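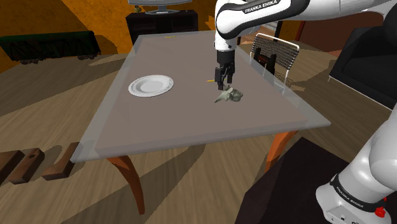
Dresley Community Kitchen and Meeting Room
Second progress report to the Fodor Fund

Home | Projects | Reports | Events | Contact

Sat 14 November

Dear members of the Fund,

With this letter we report on the second part of the grant. The first report explained the repair of the roof, so I will not repeat it. The present report is for the kitchen, the meeting room and the cooking evenings, and at the end I write about the money.

Kitchen

The new sink and the extraction hood were installed by Tunitz, the same firm which made our heating. The hood was delivered with the wrong filter and we waited eleven days for the right one. During this time we did not cook with oil, only soups and baking. The inspector visited after the filter was changed and gave us the permit for groups. He asked for one more thing, a second hand basin near the back door. It is ordered but it is not yet paid, so it will appear in the next report.

The old gas stove remains. In our application we wrote that we would replace it, but the inspector found it in good condition and we prefer to keep this part of the money for the floor. We ask for your agreement to this change.

Meeting room

The walls are painted and the two windows on the street side close properly again. The floor is the part where we are late. When the old covering was removed, the boards under it were damp along the north wall. Tunitz advised to leave them open until they are dry, and we followed this advice. Groups use the other half of the room in the meantime. It is a little narrow for them, but they did not ask to stop.

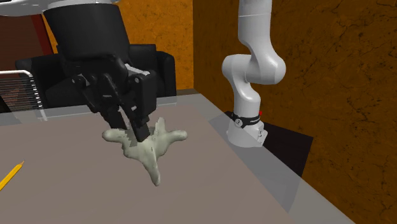
A soft gray-green piece on the table, pressed by two black fingers.

Cooking evenings

The evenings began as planned and we have held 11 of them. Each evening has one dish and one person from the neighborhood who teaches it. The most popular was the evening of stuffed cabbage, where we had to borrow pots from the school in Cisa. The bread evening was more difficult. The oven is small and the last loaves were ready when the bus to Cisa was already gone, so we drove the people home. From now on bread evenings start one hour earlier.

We had hoped that more young people would come. Those who come are mostly parents with small children and people who have retired. We will try a Saturday afternoon in place of a weekday evening and see if this is better.

Money

From this part of the grant we have spent 2,157 on the kitchen, with installation included. A further 1,000 is reserved for the floor and is not touched. The paint was a gift from a shop in Cisa, and the amount we planned for it is still in the account. Copies of all bills are in the envelope with this letter.

Next steps

The floor comes first, when the boards are dry. After this we will install the second basin and ask the inspector to come again. The recipe booklet is half written — the texts are ready, but the measures must still be checked, as every teacher used her own cup.

We thank you for your patience with the delay and wait for your answer about the stove.

The Dresley project office

2 comments | 11 shares

Related reports
First progress report: the roof
Kitchen rules for groups
How to reach us by bus from Cisa
Call for cooking teachers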